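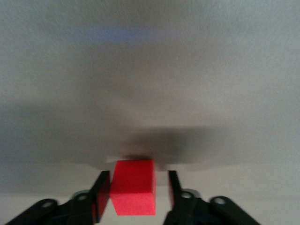 Press release - for immediate use

Joron opens new broadband and phone line switchover desk for small firms in Trundarthorpe

I'll start with the news, as I'm told you're meant to in one of these. From the beginning of March, Joron is running a switchover desk in Trundarthorpe for small businesses that still have an old copper phone line and aren't sure what to do with it. It's open from 8.30 in the morning, the first visit is free, and you don't have to be one of our customers to use it.

I've been fitting and fixing business phones in this town for a good long while, and I can't remember a time when I've been asked the same question so often. "Do I have to change my phones?" Usually it comes from a shop or a garage or a small office where the line went in years ago and has sat there behaving itself ever since. Why would you touch it? I'd feel the same. But the old lines are going, calls are moving over to broadband, and I'd much prefer you heard that from me over a cup of tea than found out when the card machine stopped working!

And it often is the card machine, or the alarm, or the lift phone, or the fax that one supplier still insists on (yes, really). People remember the handset on the desk and forget everything else plugged in round the back. So the first thing we do at the new desk is go through what's hanging off your line, one item at a time, and write it down for you. You take the list home. If you then want to get a price from somebody else, take the list to them as well, I don't mind.

We've spent the winter getting ready for this. We wrote to 3547 business addresses in Trundarthorpe and the villages nearby, and 200 of them came back to us asking for a visit or a call. Of those, 42 have already moved over with us, keeping the number they had before. I mention the number because it's the bit people worry about most. It's on the van, it's on the sign, it's on a box of pens in the cupboard that won't run out until we've all retired. In nearly every case you can keep it, and if there's a snag with yours we'll tell you before you sign anything.

For the calls themselves we're using Brukeo, our new phone service for firms with up to 100 extensions. Most of the people I see need three or four. You can have an ordinary desk phone, or an app on your mobile, or both, and calls can ring in the shop first and then follow you out to the yard if you don't pick up. It's one monthly price per user with UK calls included, and the bill fits on a page.

Batista, who supply our broadband connections, are working alongside us on the desk, so if your line isn't quick enough for calls we can look at that in the same visit. There's also a battery backup you can add, and I'd ask about it if you're out on the Trundarthorpe moor side where the power goes off every time it blows a bit.

To book, ring the Joron office or just call in - we're next door to the post office, and there's parking at the back. Please bring a recent phone bill and, if you can find it, your broadband contract. If you can't find it, come anyway.

Ends

Notes for editors

Joron supplies phone lines, mobiles and broadband to businesses in and near Trundarthorpe. Brukeo is available to new and existing customers from March. I'm happy to talk to local papers and radio, and mornings before ten are the best time to catch me at the office.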